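Home | Parks | Shows & Queues | Parts | Contact

Erkis Queue Line Timer

Posted January 14, 2025
Share 7 | Comments 3

The Erkis is a wait time system for small and mid-size amusement parks, family entertainment centers and seasonal attractions. It replaces the hand-set clock sign at the front of the line with a display that updates from guest passes at the entrance and at the loading platform. It is made by Ghanem and sold in North America through our office.

A basic set has one entrance reader, one platform reader, a post-mounted display and a bundle of 175 guest passes. The ride host hands a pass to a guest joining the line, and the guest gives it back at the platform. The display shows the time taken by the last returned pass, rounded up to the next five minutes. If no pass has come back for a while, the number blinks so the host knows to send another one through.

Larger parks can link sets together. Each ride keeps its own display and the times also go to a board at the main gate. The board is sold separately and needs a wired connection to at least one of the rides. The rest can talk to each other over radio, provided there is a fairly clear line between posts. Steel coaster track in between will shorten the range, and we suggest a site visit before ordering for anything with more than one big structure in the way.
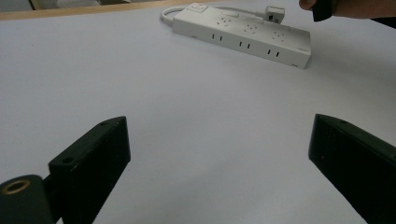

Gripper over a pale tabletop with light wooden edging.

Fudton Pier Park put the Erkis on three rides last May: the log flume, the wild mouse and the Pirkari dark ride. Operations manager Hiba Tarawneh told us the dark ride was the hard one. The line there runs indoors through two rooms, and the entrance reader had to be moved outside before it would stay in touch with the platform. The flume was up and running the same afternoon.

"We used to post 30 minutes all day and hope," she said. "Guests complain less now, even when the number is higher."

The display is readable in direct sun and dims after dark. It can be set in English, Spanish or French. The housing is powder coated and comes in dark green or black - custom colors add to the lead time. Readers run on low voltage and can share a supply with most turnstiles. Passes have no battery and can be wiped down with ordinary cleaner, but keep them out of the dishwasher.

What it does not do: the Erkis won't run a virtual line or take reservations, and it does not separate single riders from the main queue unless you buy a second entrance reader. It is not connected to the ride controls in any way.

Warranty is 3 years on readers and displays. Passes are not covered. Replacement passes ship in packs, and most parks order one pack at the start of the season to cover the ones that go home in pockets.

For a quote, send us the number of rides, a park map and your opening date.

Comments (3)

coasterdad_h
Rode the mouse at Fudton last summer and the sign was pretty close. Said 25, we waited 20.

Marlene
Does the display work if the line splits into two loading stations? Ours does on busy days.

Sales desk
Marlene, yes, with a reader at each station. The display uses whichever pass came back last.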